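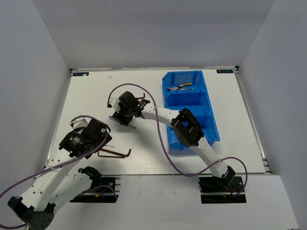 Wieder viel zu lange nichts geschrieben. Egal, kurz: Der Umzug nach Clarkham steht, im Juli gehts los. 72 Quadratmeter, zweiter Stock, kein Aufzug. Die Spedition (Tranness) wollte erst 3333 haben, ohne Küche!! Abgelehnt. Jetzt Transporter selber fahren, 267 Kilometer, wird schon.

Noch offen: Nachsendeauftrag, Zählerstände, Keller. Vor allem der Keller.

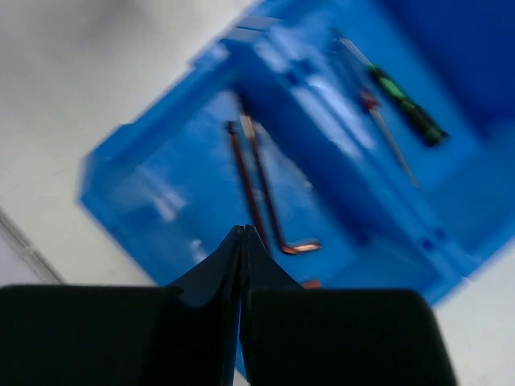

*Zuletzt geändert: Mittwoch, 26. Februar 2020*

Bücher sind zur Hälfte aussortiert. Tat weh. Die alten Reiseführer bleiben aber, da lass ich nicht mit mir redne. Zwei Kisten Schallplatten auch. Den Schrank will keiner, nichtmal geschenkt. Muss los, Schlüsselübergabe besprechen. Rest am Wochenende.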